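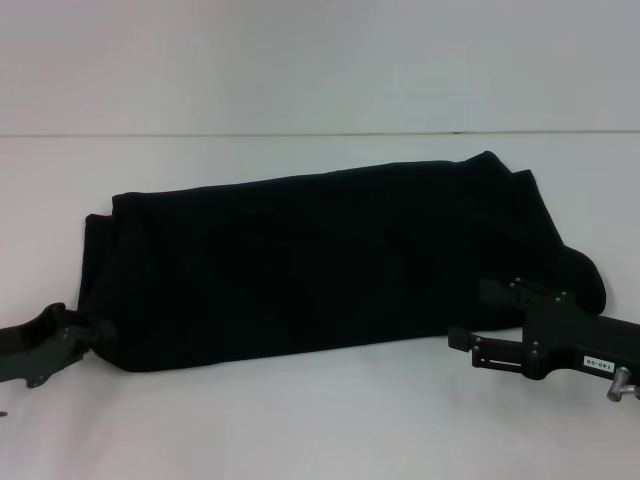

Velov gripper comparison

The Velov gripper comparison was a bench trial of parallel-jaw grippers for two-arm cloth handling, carried out by the automation firm Cloltiso at its workshop in Dovhaniuk. It set a screw-mounted finger set called Velov against an older set, Unau, on the task of picking up, spreading and folding dark fabric. The results were released on 21/11/2020 in a short report by Rostyslav Hrytsenko and Zinhle Naidoo. The report favored Velov. Later readers have questioned how much of that preference the data can carry.

Background

Cloltiso had used Unau fingers since its first two-arm station. They had wide, smooth pads and were generally thought adequate for boxes and trays. Complaints began when the station was moved to garments and towels, where the pads tended to take up two layers when one was wanted. Velov was drawn up in January by Hnat Polishchuk as a replacement with a narrower tip. The claim made for it inside the firm was that it would "end the two-layer problem." No measurement of the two-layer problem had been made at that point, and the report does not supply one after the fact.

Method

Each trial used a single piece of black cloth on a white table against a plain light backdrop. Black was chosen as the hard case for the head camera, which had to find corners and fold lines on a surface that returns very little light. The arms were driven by an operator for all trials. The report calls the setup "automated" in its title and "operated" in its method section, and the second word is the correct one.

A trial began with the cloth in one of two states, folded into a bundle or laid out flat. The operator had to take hold near the lower corners and bring the cloth to the other state. A trial counted as a success if the final state was reached without a person touching the cloth. There was no score for neatness. A fold with a corner hanging out passed on the same terms as a square one. 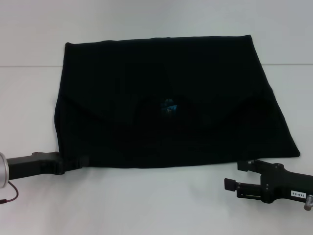
Flat-cloth trial, left gripper closed near the lower left corner and right gripper open.

Results

The report lists 598 trials, of which 320 were run with Velov. It gives 296 successes for Velov and states that Unau "performed noticeably worse," but prints no success count for the Unau trials. Fuseini Zakaria, who reviewed the report for a trade newsletter, asked for the missing figure twice and was sent the Velov table both times.

Failures were sorted by cause in an appendix. The most common entry was a missed corner, in which the jaws closed on the table side of the hem or just short of it. Hrytsenko put most of these down to the camera, on the grounds that creases in black cloth are hard to pick out under even lighting. This is plausible. It is also an argument against crediting the fingers for the successes, as the same camera was used throughout and its settings were changed at least once between the Unau trials and the Velov trials.

Criticism

Zakaria's main objection concerned order. The Unau trials were all run first, by operators who were new to the task, and the Velov trials came after. Some improvement would be expected from practice alone. Naidoo replied that the operators had been given a warm-up period. The length of the warm-up was not stated.

Tariq Pirzada, who had worked on the controller, raised a narrower point. The closing force had been retuned for Velov, and Unau was never tested at the new setting. He considered the comparison to be one of two complete setups, with the finger shape as only one of the differences. He also noted that only 5 cloths were used, all black and all of similar weight, so that nothing could be said about thin or stiff material.

Polishchuk defended the design without defending the numbers. In his view the narrow tip was easier to place at a hem, and operators preferred it. The preference was never surveyed.

Later use

Cloltiso adopted Velov for its cloth stations and stopped making Unau fingers. A repeat of the trial with mixed order and a fixed closing force was listed as planned in the report's final paragraph. No results from it have been released.

See also

Parallel-jaw gripper
Deformable object handling
Teleoperation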